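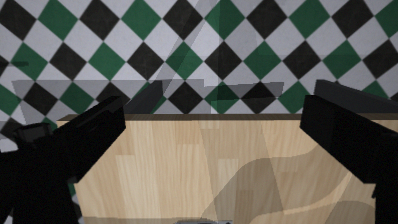

4.2 Medir a tensão em casa: o que as pessoas fazem mesmo

Figura 4. Tampo de madeira clara e, para lá dele, piso de losangos verdes, pretos e branco-acinzentados. Imagem gerada por computador.

Confesso que esta foi a parte do estudo que mais gosto me deu (e a que mais trabalho deu a transcrever!). Quando comecei a falar com os participantes de Skovarano, pensava que íamos conversar sobre valores, sistólica, diastólica, essas coisas. Pois bem, falámos quase sempre de cadeiras, de café e de netos a correr pela casa.

Acompanhei 18 pessoas com hipertensão já diagnosticada, todas seguidas na clínica Hilska, e fiz duas entrevistas a cada uma, o que dá 36 conversas gravadas. Entre a primeira e a segunda, cada participante ficou com um aparelho de braço e um caderno, e pedi-lhes que medissem de manhã e à noite. O caderno foi ideia do meu colega Fraser Baxter, que desconfiava da aplicação Dandwood que usámos no estudo-piloto, e tenho de lhe dar razão: no papel as pessoas escreviam coisas que nunca meteriam num campo do telemóvel. "Discuti com a minha irmã", por exemplo, ao lado de um valor bastante mais alto do que os outros da mesma semana.

O que encontrei primeiro foi a questão da postura. Quase toda a gente sabia que devia estar sentada, mas os cinco minutos de descanso antes da medição eram outra conversa. Uma senhora contou-me que subia as escadas, punha a braçadeira e carregava logo no botão "para despachar". Outros mediam com o braço pendurado, ou com a manga da camisola arregaçada e a apertar, e depois assustavam-se com o resultado e mediam outra vez, e outra, até aparecer um número que lhes agradasse. Só esse ia para o caderno! Para mim este é o dado mais sério da secção inteira, e volto a ele em 4.3, quando comparo os cadernos com a memória dos aparelhos.

Depois há o café. Eu tinha escrito no folheto que convinha evitar café e tabaco na meia hora anterior, e a frase foi lida de maneiras muito diferentes. Para alguns, o descafeinado não contava (certo), para outros a meia hora começava quando punham a cafeteira ao lume, e um participante deixou simplesmente de medir de manhã, porque sem café, dizia ele, não havia manhã.

Convém dizer também o que não consegui ver. Não assisti às medições, tenho apenas os relatos e os registos, e os cadernos variam imenso: há quem anote tudo com hora e minuto e há quem salte fins de semana inteiros. Em dezembro as falhas são ainda mais frequentes, com as festas e as visitas. Por isso, nesta secção não calculo médias e fico-me pela leitura das entrevistas, codificadas por mim e revistas pelo Fraser no quadro de análise Boiko. Nos poucos casos em que não nos entendemos quanto ao código, mantive os dois e assinalei-os no anexo.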